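Search this site
Type and press enter

The case for mismatched bowls
By Ingegerd Dahlgren
3/28/22

In January my sister-in-law sent me a link to a set of kitchenware from Westerberg. Ten pieces, all gray, all made to fit inside each other. The price was 361 dollars before shipping. She said it would make my kitchen look finished.

I thought about it for a week and decided against it. I want to set down my reasons, as I think many people are being sold matching sets they don't need.

A set assumes that every job in the kitchen is the same kind of job. Mine aren't. I want a steel bowl for dough and for anything that has to go in the refrigerator. I want a light plastic bowl for washing berries and carrying peelings to the compost. For warming milk I want a small enamel pot. These were never going to come from one box, and I don't see why they should look as if they did.

Sets also have a problem with loss. Drop one bowl out of a matching ten and you have nine and a gap. Margit Halvorsen, who lives across the hall from me, spent most of last winter trying to replace one lid from a Brastel set. The line had been dropped. She ended up buying the whole thing again in a different color and giving the old one away.

People tell me that mixed dishes look messy. I think a table looks messy when there is too much on it. A plain cloth or a plaid one will hold together almost anything you put down.
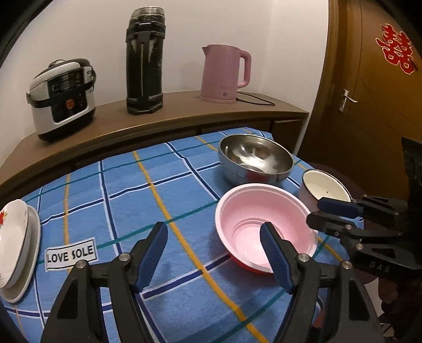
The other complaint is storage, and I grant that one in part. Odd bowls don't nest well. My answer is to own fewer of them. When a new bowl comes in, an old one goes to the church sale. I have kept to this for years and my one cupboard still closes.

I would make an exception for plates. Plates have to stack, and a stack of different sizes will slide. Buy those together if you can, and pick a pattern you won't mind at breakfast. A red flower near the rim is fine. So is plain white.

For everything else, buy the piece when you need it. Buy it secondhand if the enamel is sound. Spend the 361 dollars on groceries. Margit disagrees with me on this and likes her new set very much, so you may want to ask her too.

Contact | Copyright 2022 Ingegerd Dahlgren | Back to top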